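Birhane wrist camera comparison

README for the Urton test folder
Maintained by Wanda Ostrowski and Garba Omoregie

What is in this folder

The folder holds wrist camera recordings from a comparison of two exposure settings on the same kind of two-fingered gripper. We wanted to know which setting gives us more usable images when the arm moves quickly, and which one copes better with mirrors, glass and bright windows. The recordings were made in a furnished flat in Trosville, in January, with the operator driving the robot by teleoperation.

There are 126 episodes. After we removed the ones where the operator stopped in the middle, we selected 3297 still images and labelled them by hand. The full video is kept on the Trosthorpe server and is not copied here, please ask Garba if you need it.

Settings compared

Setting A: automatic exposure, automatic gain. This is what the cameras use if you change nothing.
Setting B: exposure fixed at a short value, gain allowed to rise up to a limit. The limit is written in the file settings_b.txt.

We changed only these values. The camera mount, the lens and the fingertips are the same in both halves. The green aiming dot was left on during part of setting A and it is marked in the column "dot". If you train a detector with colours, you should look at this column first, we forgot it once and lost a full day.

How the labels were made

Musa Akande and Abimbola Oyewole labelled the stills separately. Each still has these fields:

episode: number of the episode
setting: A or B
blur: none, light or heavy
glare: yes or no
mirror: yes if a reflecting surface covers more than a third of the still
fingers: open, partly closed or closed
dot: yes or no
note: free text, often empty

When the two labels for blur were different, Babatunde Bassey made the decision. He used the rule that a still is "heavy" when you cannot follow the outline of the background objects, even if the gripper itself is sharp. The gripper moves together with the camera, so its sharpness tells you very little -- please do not use it for judging blur. The first version of the labels did not have this rule and should not be mixed with the present one.

Results so far

Setting B gives clearly fewer stills with heavy blur. In dark corners it is noisier, and Abimbola found the finger edges harder to mark there. Setting A is more comfortable to look at, but near the windows the bright parts become white and the detail is lost. For mirrors we did not find a difference between the settings. The problem there is another one: our detector finds grippers in the reflection and reports them as if they were on our side of the glass. Masking by depth did not help, and at the moment we simply leave out the stills with mirror = yes when we test the detector.

Known problems

The clock of the left wrist camera is 20 ms behind the right one. The script align.py corrects this, but only for episodes recorded after the restart.
The notes are partly in Polish. Wanda will translate them.
Fingers = closed is rare, so do not expect good numbers for it.

Sample stills

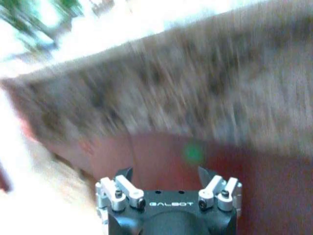
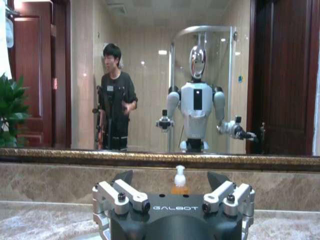

Filed under: Grippers and wrist cameras

Using the files

Unpack the archive and keep the folder names as they are. The loader reads labels.csv and expects the stills in the folder next to it. To make a small set for a quick trial, run subset.py with the number you want; we normally take 600. The small set is chosen by episode, so that neighbouring stills do not end up in both training and test.

Corrections to the labels are welcome. Send the episode number and the name of the field to Musa, and he will add them to the next version.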